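# Bildergalerie: Beidhändiges Aufräumen in Innenräumen

Die Arbeitsgruppe Mobile Manipulation im Verbundvorhaben Pliliden untersucht, wie zweiarmige mobile Roboter Gegenstände vom Boden aufnehmen und einem Abfallbehälter zuführen. Die vorliegende Seite ergänzt den Ergebnisbericht vom November um Bildmaterial und kurze Erläuterungen zum Verfahren. Die wissenschaftliche Leitung liegt bei Hawi Degefa. Die Versuchsumgebungen wurden gemeinsam mit der Projektpartnerin Clombridge eingerichtet, die Auswertung erfolgte am Standort Skarondale.

## Aufgabenstellung

Aufräumaufgaben stellen an die Bewegungsplanung andere Anforderungen als das Greifen von einer Tischfläche. Folienverpackungen und Papier verformen sich bei der Berührung, Flaschen können auf dem Untergrund wegrollen, und der Arbeitsraum der Arme reicht nur bei geeigneter Stellung der Basis bis auf den Boden. Das Vorhaben betrachtet daher Basisfahrt und Armbewegung als eine gemeinsame Handlung. Die Steuerung wird aus Vorführungen gelernt, bei denen eine Bedienperson beide Arme und die Basis fernsteuert.

Für die hier beschriebene Versuchsreihe wurden 1000 Vorführungen aufgezeichnet. Nach der Durchsicht verblieben 302 Aufzeichnungen in der engeren Auswahl, die den Trainingsdatensatz der zweiten Stufe bildet. Ausgeschlossen wurden Durchläufe mit unterbrochener Datenübertragung sowie solche, bei denen die Gelenkstellungen und die Kameradaten zeitlich nicht hinreichend übereinstimmten.

## Aufnahme aus der Versuchsreihe

Kleinteile und Verpackungen liegen in wechselnder Anordnung auf dem Teppichboden, der Behälter mit eingelegtem Beutel steht frei im Raum. Die Greifer fahren geöffnet an.

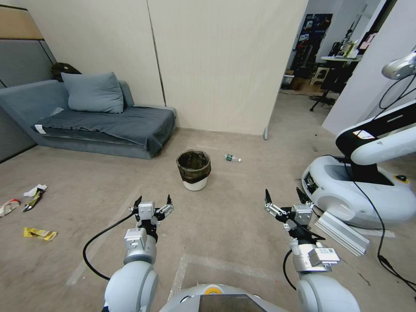
Die Reihenfolge der Griffe wird dem Modell nicht vorgegeben. In den Vorführungen entscheidet die Bedienperson, mit welchem Gegenstand sie beginnt und welcher Arm eingesetzt wird; diese Freiheit bleibt im Datensatz erhalten. Eine nachträgliche Vereinheitlichung der Reihenfolge wurde in einer Vorstudie erprobt und wieder aufgegeben, da sie bei dicht beieinanderliegenden Objekten zu ungünstigen Anfahrwegen führte.

## Verfahren

Das Lernverfahren mit der internen Bezeichnung Kordestani arbeitet in zwei Stufen. In der ersten Stufe wird aus allen Aufzeichnungen ein gemeinsames Bewegungsmodell für Basis und Arme gebildet. In der zweiten Stufe wird dieses Modell anhand der ausgewählten Vorführungen auf den eigentlichen Griff und die Ablage im Behälter abgestimmt. Beide Stufen verwenden dieselben Eingangsgrößen, nämlich die Kamerabilder, die Gelenkstellungen und den Öffnungszustand der Greifer.

Die Erprobung umfasste 200 Durchläufe, verteilt auf sieben Raumanordnungen. Ein Durchlauf galt als abgeschlossen, wenn sämtliche ausgelegten Gegenstände im Behälter lagen und die Basis zum Stillstand gekommen war. Eingriffe der Aufsicht wurden gesondert protokolliert und führten zur Wertung als nicht abgeschlossen.

## Beobachtungen

Gegenüber dem einstufigen Vergleichsverfahren verringerte sich vor allem die Zahl der Fehlgriffe an flachen Folienverpackungen. Bei liegenden Flaschen fiel der Unterschied gering aus. Schwierigkeiten bestehen weiterhin, wenn ein Gegenstand teilweise unter einem anderen liegt und beim Anheben beide bewegt werden. Auch die Ablage am Rand des Beutels ist noch nicht zufriedenstellend gelöst: Leichte Teile bleiben dort mitunter hängen und werden vom System als abgelegt gewertet.

Die Auswertung nach Raumanordnungen ist im Anhang des Ergebnisberichts enthalten. Anfragen zur Nutzung der Aufzeichnungen für Forschungszwecke sind schriftlich an die Projektleitung in Skarondale zu richten. Die Weiterverwendung des Bildmaterials bedarf der vorherigen Zustimmung.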